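The four-week kitchen
A former installer on what the big promises leave out

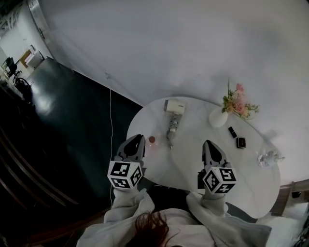

Four weeks, start to finish, was the figure in the Ikgate brochure, and the man who used to fit kitchens for them says he never once saw it met. He laughs when I read the line back to him. "Four weeks from what?" he says. "Ask them that. Four weeks from the day you sign? From the day the cabinets leave the warehouse? They had a different answer depending on who picked up the phone."

He spent most of his working life putting in kitchens, first on his own, then under contract to Ikgate and later to Grumby, a smaller outfit that pitches itself as the friendly option. He is 58 now and mostly does repairs. He agreed to talk on the condition that I leave his name out, as he still buys hinges from people who know people.

I had gone in wanting to hear that one of the chains was better than the rest. He wouldn't give me that. Grumby's salespeople were nicer, he said, and the boxes came on the same truck.

"I'd open a Grumby carton and there's the same hardware bag, same sticker on the drawer runners. The door fronts were different. You pay for the door fronts."

How much more? He wouldn't guess. He did say that the design fee, which was 500 dollars at the time and came off the bill if you went ahead, did a lot of quiet work. People who had paid it felt they were already halfway in. They stopped getting other quotes. I said that a refundable fee sounded fair enough to me, since somebody has to draw the plans. He shrugged. "The plan takes an afternoon. I've seen the same one with the sink moved."

I should say that I'm not sure I buy all of this. A man who left a company on poor terms will remember the bad jobs first, and when I pressed him for how many kitchens ran late, he gave me "nearly all of them," then "most," then "the ones I was on, anyway." He kept no records. He was also paid by the job, so a delay at the warehouse cost him money, and he says himself that this colored his mood.

On the matter of countertops he was more careful, and more convincing. Grumby had a line called Vallenska, sold as scratch-proof. "Nothing's scratch-proof," he said. "Get a key out of your pocket and lean on it." He says the sales floor had a sample piece that customers were invited to attack with a butter knife. "A butter knife! What's a butter knife going to do to anything?" The guarantee ran for years, but he remembers it leaving out heat, standing water and what it called unreasonable use. He once sat with a customer at her new counter and tried to work out whether chopping an onion was reasonable.

I asked what she decided.

"She bought a cutting board."

There was one firm he had a kind word for, a cabinet shop called Lau that closed some time back. They quoted slow and they were slow, he said, and the doors still hang straight in the houses he goes back to. I pointed out that they had also gone out of business. "Well, yeah," he said. He seemed to think I had made his argument for him — I thought I had made the opposite one.

So what would he tell someone with a tired kitchen and some savings? Get the delivery date in writing, with the word "complete" next to it, because a delivery with 4 doors missing still counts as a delivery. Hold back the last payment until the kickboards are on. Keep the old sink hooked up as long as you can stand it.

And leave the cabinets alone if the boxes are sound. New fronts and new handles will get you most of the way, in his view, and the salesperson will be slow to bring it up. That last part I did check, in a small way. I walked into a showroom one morning in September and asked about replacing only the doors. The woman at the desk was pleasant. She said they could certainly look into it, and then she asked if I'd like to book a design visit.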